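Subject: Re: [toys-list] Which surface for the shape blocks?

> We have a Minel set and the small shapes slide on our table.
> Is a maple board worth the price? Korness asks 53 for one.

Hello,

I use a light maple board, three planks glued together, and I am content with it. It lies on top of a blue pegboard table, and I put only a few blocks on it at one time. 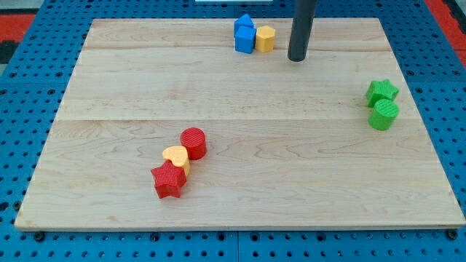
For the finish I would take plain oil – two thin coats, 24 hours between them. Sand with 200 grit before. Orby sells an oil that does not smell much.

Does your set have the star?

Greetings from a long-time reader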